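5 Recording demonstrations: loose object sets

This section covers recording of hand-guided demonstrations for the pick-and-place tasks in the Udel task library. It assumes that the arm has been homed (section 3) and that the wrist camera has been calibrated (section 4). Revision of 11/7/23, replacing the October issue.

5.1 Before you start

1. Switch on the arm controller and wait for the status lamp to stop flashing.
2. Start the Ondport recorder on the workstation and log in with your own operator name. Shared log-ins make it impossible to trace a faulty batch.
3. Check free disk space. A full session needs 96 GB.
4. Open the task card for the session and read it to the end. The card gives the object set, the target object and the wording of the instruction that will be stored with each episode.
5. Wipe the camera lens with a dry cloth. Do not use solvent.

CAUTION: Keep hands clear of the gripper fingers while the controller is starting. The fingers close fully once during start-up.

5.2 Setting out the objects

1. Place the objects for the set within reach of the arm. The Plelwood set uses plain and painted blocks together with small household or packaged items, which serve as distractors.
2. Vary the layout from one episode to the next. Turn at least one object and move at least two. A straight row with even gaps is not acceptable for more than one episode in a session.
3. Include cases where one object partly hides another from the wrist camera. These are under-represented in the existing data.
4. Leave room on both sides of the target for the open fingers, unless the task card asks for a crowded layout.
5. Work surfaces may be plain or patterned. Worn surfaces are permitted and do not need to be repaired or covered. Enter the surface type in the session form.

Note: Do not swap the surface part-way through a session. Close the session and open a new one.

5.3 Checking the wrist view

1. Move the arm to the start pose with the START POSE key.
2. Open the live view in the recorder. Parts of both gripper fingers must be visible in the lower part of the view. If only one finger shows, the camera bracket has slipped; go back to section 4.
3. Check that the target object is in view and in focus. Other items may run out of view at the top or the sides.
4. Look for glare. Small bright spots on the table are acceptable. If glare covers any part of the target, move the lamp, not the object.
5. Save one still with the CHECK key before the first episode. The recorder stores it with the session form. 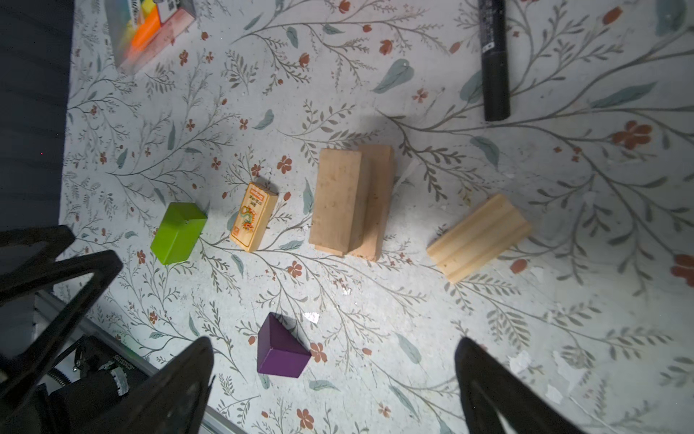

Figure 5-2. Wrist view with a mixed set of plain blocks, painted blocks and printed packaging on a patterned surface.

In layouts of this kind the instruction text has to separate the blocks from each other. "Pick up the green block" or "pick up the purple wedge" is enough. "Pick up the wooden block" is not, as it could refer to more than one object; use "pick up the ribbed wooden block" or give a position. Positions are always given as seen in the wrist view at the start pose, never from where the operator is standing.

5.4 Recording an episode

1. Press RECORD. Wait for the tone before touching the guide handle.
2. Guide the arm to the target at a steady speed. Pauses of more than two seconds are flagged by the recorder and the episode is held for review.
3. Close the gripper, lift clear of the other objects and carry out the placement given on the task card.
4. Release the object, back the arm away and press STOP.
5. Mark the episode as GOOD, FAILED or DISCARD.

FAILED episodes are kept. Use this mark when the grasp slipped or the wrong object was moved but the recording itself is sound. Use DISCARD only for recording faults - a frozen view, a hand across the lens, or a handle that was let go in mid-motion.

6. Set out the objects again as in 5.2 and repeat. A standard session is 30 episodes. Take a break after every 8.

CAUTION: Do not reach into the work area to straighten an object while RECORD is lit. Press STOP first.

5.5 Closing the session

1. Press END SESSION and wait for the file check to finish.
2. If the recorder shows error 3341, the camera and joint time stamps do not agree. Do not delete the session. Note the session name and pass it to Ayten Oral.
3. Complete the remaining fields of the session form: surface, lighting, object set, and anything that departed from the task card.
4. Park the arm and switch off the controller.

Completed sessions are reviewed by Carter Boychuk or Widad Kanaan before they are added to the training set. Requests for new object sets go to Tuncay Dağdelen with a filled-in task card. See section 6 for correcting instruction text after recording.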